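# Projektbericht: Griffe aus gebogenem Rundrohr – braucht man die Biegelehre?

Modul Werkstattpraxis, Gruppe Balico
Bearbeitung: Shinji Noguchi und zwei Mitstudierende
Stand: 27. Januar

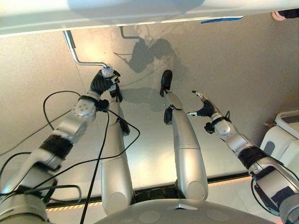 Die Aufgabe klang zunächst harmlos. Für die Regalserie Povora sollten wir einen Griff aus dünnem Metallrohr entwerfen, zweimal im rechten Winkel gebogen, mit einem Kunststoffstück am Ende. Im Aufgabenblatt steht, die zweifache Biegung sei »ergonomisch und materialsparend«. Wir haben beides nachzuvollziehen versucht und sind bei keinem der beiden Punkte überzeugt worden.

## Ausgangslage

Der Vorgängerentwurf Nusten war ein gerades Rohrstück mit zwei Schrauben. Er war hässlich, hielt aber. Die Kritik daran stammt aus einer Befragung im April, deren Fragebogen uns nicht vorliegt. Im Protokoll steht nur, die Griffe hätten »kalt gewirkt«. Was das für die Form bedeuten soll, konnte uns auch in der Sprechstunde keiner sagen. Ein gebogenes Metallrohr ist immer noch ein Metallrohr.

Shinji hatte aus Chiba ein altes Werkbuch mitgebracht, in dem ein ähnlicher Bügel für Schranktüren gezeigt wird. Dort sitzt die zweite Biegung weiter innen. Wir haben diese Variante als Zeichnung übernommen, später aber nicht gebaut, was im Nachhinein ein Fehler war.

## Vorgehen

Gebogen wurde einmal mit der Lehre und einmal von Hand am Schraubstock. Das Aufgabenblatt geht davon aus, dass nur die Lehre brauchbare Winkel liefert. Unsere Handbiegungen waren beim ersten Rohr unbrauchbar und beim dritten kaum noch von den anderen zu unterscheiden. Gemessen haben wir mit dem Anschlagwinkel, also grob. Wer daraus eine Statistik machen will, soll das tun, wir halten die Stichprobe für zu klein.

Probleme machte eher die Reihenfolge. Biegt man zuerst den äußeren Winkel, liegt das Rohr beim zweiten nicht mehr sauber in der Lehre und verdreht sich. Auf der Tischplatte kippelt so ein Stück dann. Wir haben deshalb innen angefangen, entgegen der Anleitung.

Das Kunststoffstück am Ende soll laut Aufgabe »das Greifen führen«. Es verdeckt vor allem die Schnittkante. Dagegen ist nichts zu sagen, nur sollte man es dann auch so nennen. Beim Aufschieben ist uns eines gerissen, danach haben wir die Rohrenden sorgfältiger entgratet.

## Kosten

Die Kalkulation in der Vorlage kommt auf 867 Euro für die Kleinserie, ohne Lehre und ohne Arbeitszeit. Rechnet man beides ein, landet man nach unserer Aufstellung bei 3779 Euro. Der Unterschied steht in der Vorlage nirgends. Wir wollen niemandem Absicht unterstellen, halten den kleineren Betrag aber für wertlos, solange die Lehre eigens angefertigt werden muss.

Auch die behauptete Materialersparnis trägt nicht. Das gebogene Rohr ist länger als das gerade von Nusten, und der Verschnitt kommt noch dazu. Gespart wird höchstens an den Schrauben.

## Was offen bleibt

- Ob der Griff unter Dauerlast an der inneren Biegung nachgibt, haben wir nicht geprüft. Der Prüfstand war belegt.
- Eine polierte Oberfläche sieht gut aus, solange man sie nicht anfasst. Für einen Griff ist das ein merkwürdiges Kriterium.
- Die Variante aus dem Werkbuch müsste gebaut und direkt verglichen werden.
- Das Wort »ergonomisch« sollte aus dem Aufgabenblatt verschwinden oder mit einer Messung belegt werden.

## Vorläufige Bewertung

Der gebogene Griff ist machbar und sieht besser aus als der alte. Mehr geben unsere Ergebnisse nicht her. Die Lehre lohnt sich erst bei größeren Stückzahlen – für ein Semesterprojekt reicht der Schraubstock, wenn man die ersten Rohre als Ausschuss einplant. Shinji ist in diesem Punkt anderer Meinung und würde die Lehre behalten, vor allem wegen der Verdrehung bei der zweiten Biegung. Seine Skizzen dazu liegen im Projektordner unter Povora, Register 2.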